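In Defense of the Boring Gripper

I have been to a good many demo days by now, and I always come home a little grumpy about the hands. People will spend a whole afternoon arguing over arms and cameras and controllers, and then somebody bolts on whatever gripper photographs best, usually one with a lot of fingers, and we all clap when it picks up an egg. I clapped too, I admit it (it was a very nice egg).

But I've spent most of this winter in the lab at Tindthorpe trying grippers side by side on the same arm, with the same table and the same plastic dishes, and I've come around to a rather unfashionable view. For ordinary kitchen-type work, most of us ought to buy the plain one, learn it thoroughly, and put the money we saved into the camera.

Our comparison was between the Hilline, a simple two-jaw affair, and the Cosgrove, which has more joints than I can keep straight before coffee. We ran 2,410 picks in all, cups and bowls and small things sitting in plates, and the Cosgrove did win on the shallow dishes. I want to be fair about that! It's a lovely piece of engineering and I was sorry to unbolt it. It also cost us almost 70 hours of fiddling and recalibrating, and the Hilline asked for hardly any.
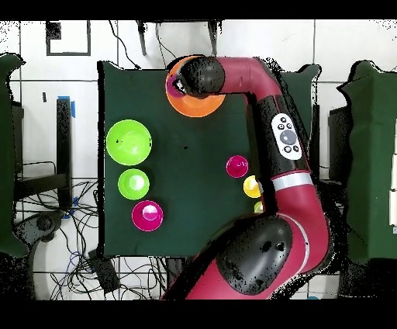

The arm over the orange plate, with the bowls on the left and the small cups near the arm.

The overhead view is where I'd ask people to look hardest. When the gripper comes in over a plate it hides part of the very thing you're trying to pick up, and no amount of clever fingers will help a controller that has lost sight of its target. A slimmer hand helps some, a second camera helps a great deal more, and you can buy a decent second camera for far less than the $3,000 that separated our two grippers.

I know what my friends on the Ritia project will say, because they've said it to me over many lunches: the hard cases matter, and a plain gripper will never fold a towel. They're right, and if towels are your business, please ignore me and buy the fingers. Most of the groups I visit are still moving cups from one side of a table to the other, though, and I'd love to see them do it 1,000 times with a simple hand before they go shopping again.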